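4. How players shared what they found

4.1 The lantern hunt

The spring season of Flitero gave us about the best natural experiment we could have wished for. On a Monday in April the game's makers, Cirken, hid 255 paper lanterns across the island of Bradness and said almost nothing about where they were. A player who lit enough of them earned a cloak for their character. Lanterns stayed in the same spots for everyone, so one person's discovery was useful to every other player straight away, and that is what makes the hunt so interesting to study. A secret that costs nothing to pass on ought to spread quickly. We wanted to see how quickly, and through whom.

Of the 239 players who agreed to keep a diary, 200 kept it up until the cloak was withdrawn. All the counts in this section come from those complete diaries. The incomplete ones are used only for quotations, and we mark them as such.

4.2 Three kinds of hunter

Reading the diaries was a joy. People drew maps in the margins, scolded themselves for missing a lantern behind a waterfall and wrote long, happy paragraphs about a rooftop they had never climbed before. We sorted the entries by where the player said they had first heard of a lantern: from their own wandering, from a friend in the same party, or from a written guide. Most diaries moved between the three. A typical player wandered freely for the first few evenings, turned to friends in the middle of the hunt and opened a guide only for the stubborn last handful.

The order matters. Players who opened a guide on the first evening finished sooner, as one would expect, yet they also wrote less about the island and named fewer places on it when we asked them to sketch it from memory. One of them marked every lantern correctly and left off the harbour.

Figure 3. Inside an open desktop computer, with the green motherboard.
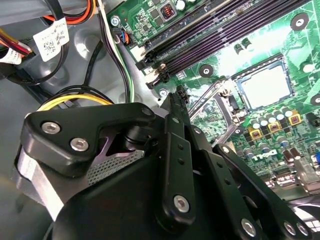

Vol. 7, p. 60

4.3 The Prado map

By the second evening a shared map had appeared on Prado, the largest of the fan boards, and it soon became the source that nearly all the guides copied from. Anyone could add a pin. A pin turned solid once other players had confirmed it, and until then it stayed hollow, which gave the map a lovely half-finished look and seems to have drawn people in. Several diarists describe going out of their way to check a hollow pin even though they had already lit that lantern themselves!

Macedo (see Section 2) has argued that this sort of checking is the real glue of a fan board, and our diaries support her strongly. Lindalva Macedo's own work dealt with recipe lists in a farming game, where a wrong entry wastes an afternoon of play. A wrong lantern pin wastes only a few minutes, and we had expected people to be more careless as a result. They were every bit as careful. Arguments over a single pin in the marshes ran on for pages, with good humour on the whole, and ended when two of the players involved met up in the game and stood on the spot together.

Wrong pins fell into two groups. Some were honest slips, usually a lantern placed on the correct cliff but at the wrong height, as the Prado map was flat and Bradness is anything but. Others were jokes. The best known put a lantern in the middle of the sea and collected a long string of confirmations from people who had clearly never swum there.

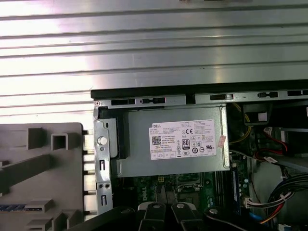 Jokes of this kind were left alone by the board's regulars for a surprisingly long time. We asked diarists about it in the closing interview, and the usual reply was that everyone knew which pins were silly. New players did not know, of course. Four diaries record a long and fruitless swim, though three of the four swimmers went on to confirm the pin themselves – a small rite of welcome, perhaps, and one we would love to follow up in a later season.

4.4 Parties and silence

Talk within parties is harder to trace, because most of it was spoken and the diaries give only the gist. Two habits still come through clearly. The first is pointing: a player who had found a lantern would stand near it and wait, letting the others have the pleasure of spotting it. The second is asking before telling. "Do you want to know?" and phrases very like it turn up again and again, in the diaries of teenagers and grandparents alike.

Parties that asked first stayed together longer. We are wary of reading too much into this, as friends who are kind to each other may stay together for all sorts of reasons, and we have no measure of how well they knew one another before the season began. Section 5 returns to the question with the interview material.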